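Why do we fold T-shirts?

Have you ever pulled your favourite T-shirt out of a drawer and found it looking like a scrunched-up crisp packet? Cloth remembers, you see! A T-shirt is knitted from long threads looped through one another, and if it's squashed in a heap for days and days, those little loops settle into all sorts of bends, and we call the bends creases.

So the first job (and it's rather a nice one) is to lay the shirt out flat and smooth it gently with your hands, from the middle towards the edges. A table is good, or a bed if you haven't got a big enough table.
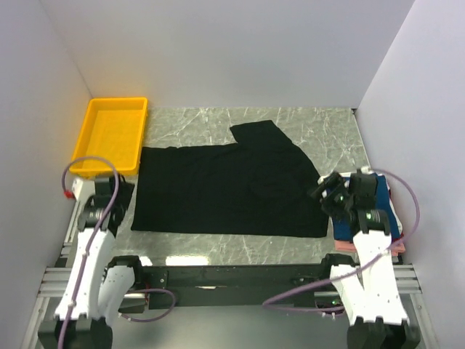
Next comes the folding itself. Tuck the sleeves in, bring one side over towards the other, and then fold the bottom hem up to meet the shoulders. Dark shirts can be a bit tricky, as it's harder to spot the wrinkles, so feel for them with your fingertips.

When you've done a few, pile them up with the biggest at the bottom. Ilham Ouali, who wrote in to us last November, can fold 20 shirts before breakfast! How many are in your drawer?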